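Okay, commonplace book update, because a few of you asked (hi Jessie Hepburn, yes I'm finally doing it).

I've been copying other people's sentences into notebooks since uni. Four notebooks now, and this May I started typing the whole lot up so I can search it instead of flipping pages and swearing.

I'm up to 248 quotes. Favourite so far is from Alasdair Drummond, who taught me history and had no idea I was writing him down: "A country is mostly people waiting in line together and behaving fairly well about it." I think about it every time I'm at the post office!
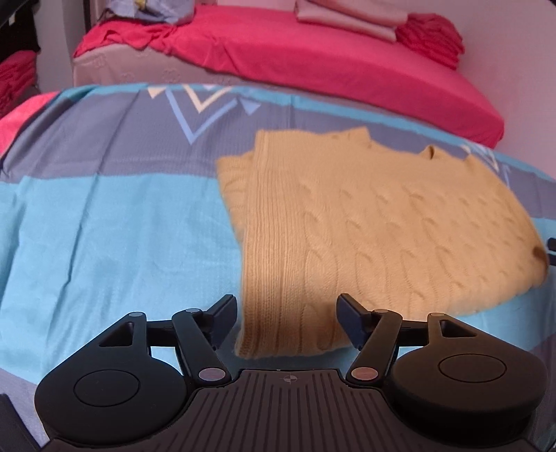
Runner-up is from my nan, who wasn't quoting anyone as far as I know: "Forgive them, but remember where you parked." It's written sideways in the margin next to a very solemn bit about night skies, and I'm keeping them side by side in the typed version too.

The awful part is the sourcing. 85 of them have no name on them whatsoever. Past me just wrote the line, drew a little star and moved on with her life. Some might be from novels, some might be from tea towels. One says "Vakulenko, p. 12" and I don't know if that's an author or a bookshop or a bus stop.

Anyway I've made a rule. If I can't find where a line was first printed, it gets "unknown" — no guessing, and definitely no sticking a famous president on it. I did that in a wedding speech in Stincombe once and a very polite man corrected me over the cheesecake. 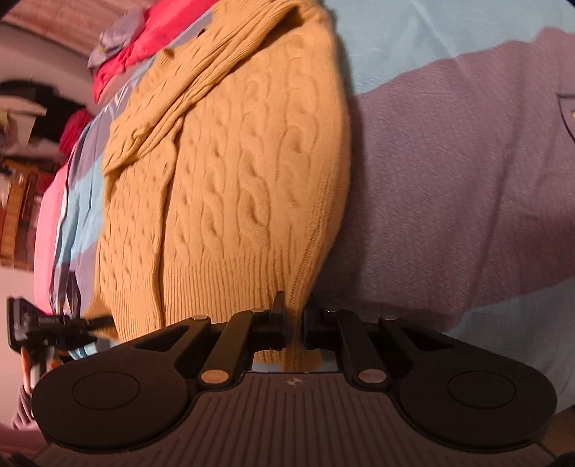 Do you need to keep a quote if you can't trace who said it?

Keep it if you still like it, and write down where you came across it, even if that's a fridge magnet. You can fill in the name later.

Two notebooks to go, and the green one is nearly all poetry, so line breaks, help.

If anybody recognises "grief is a room you learn the light switches in", please tell me. It has a star AND an underline and I've got nothing. Off to make a cuppa, then back to the typing.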